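I share a workshop in Noltcombe with people who build furniture, and I use my corner of it to build a two-armed robot. They ask why so much of the work happens in simulation. My answer is that a home builder should spend more time there than at the bench, and should use an ugly room.

## Start with a long room

My test room is brick down both sides and brick overhead, with a stone counter along the left. I could have made it look like a real kitchen. I think that would have been wasted effort. Reach problems show up fine against plain brick.
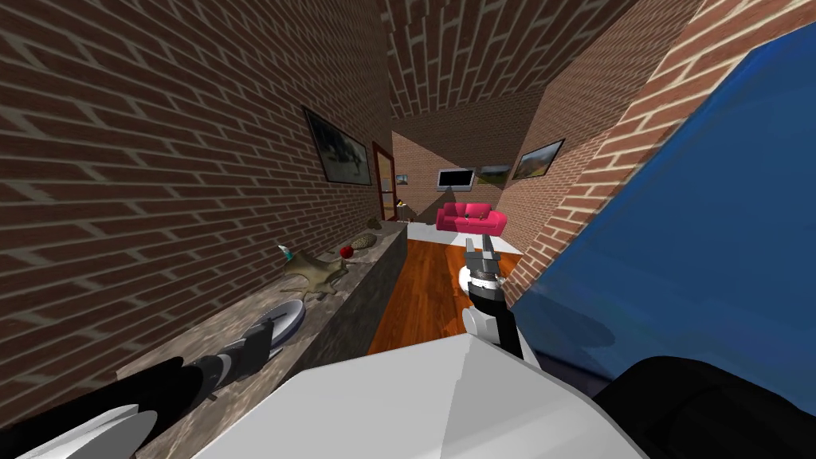

## Put odd things on the counter

Most hobby builds I see are tested on cubes. A cube tells you very little. I would take an apple, a cloth and a shoe over any set of blocks. The shoe has no obvious place to grab, and that is the case I want to spend a Tuesday night on.

The Flokden, my name for this build, has logged 879 simulated grasps. I kept notes on 196 of them, mostly the bad ones.

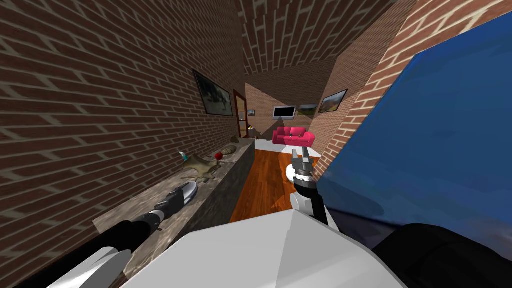
## Look from the hand

The overview is nice for showing people. I make most of my decisions from the gripper's own view. With the fingers open and nothing between them, you learn how much of the room the hand itself hides. I moved my camera mount 14 millimeters after a week of looking at views like this one.

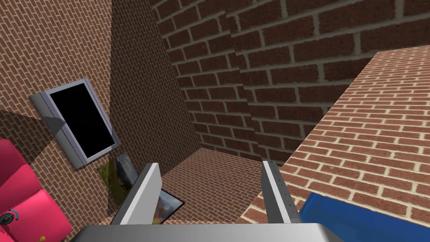 *Gripper view, fingers open, TV on the left wall.*

People object that simulated contact is too clean, and they are right. I still budget 200 hours of it before I cut any metal. A bad wrist angle costs me a reload in software and a stripped gear on the bench.

Clutter is where I would push other builders hardest. Put a big bone-like shape right in front of the fingers, with smaller parts behind it and under it, and see what your code thinks it is looking at. 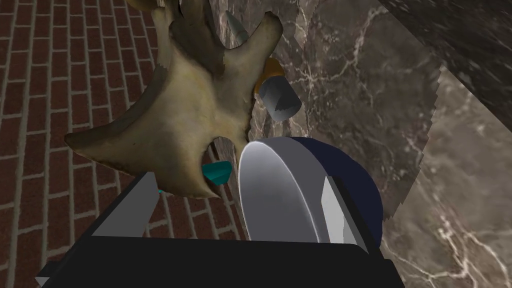
## What I would skip

Skip the nice lighting. Skip matching your own furniture. Spend the evening on joint limits instead, and write down every setting you change. My bench arm is still missing its second wrist, and I don't plan to order one before December.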